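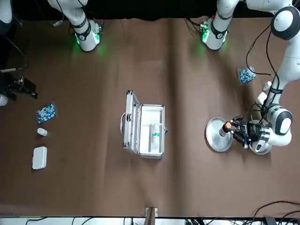

Virside enseña a sus robots a preparar maletines, movimiento a movimiento

20 de mayo de 2022. En el taller que Virside tiene en Minthorpe llevan ya 3 semanas dedicados a una tarea que a cualquiera de nosotros nos parecería de lo más sencilla: colocar frascos y paquetes pequeños en un maletín de aluminio forrado de espuma. Una persona guía a distancia los 2 brazos, con paciencia y buen pulso, y el sistema va guardando cada gesto para aprender después de él.

«Al principio uno aprieta demasiado, o llega torcido, y hay que volver a empezar», cuenta con una sonrisa Niilo Keskinen, responsable de las sesiones, que ya suma 300 demostraciones grabadas —y alguna que otra taza de café, reconoce—. El equipo espera tener listas las primeras pruebas sin operador en diciembre.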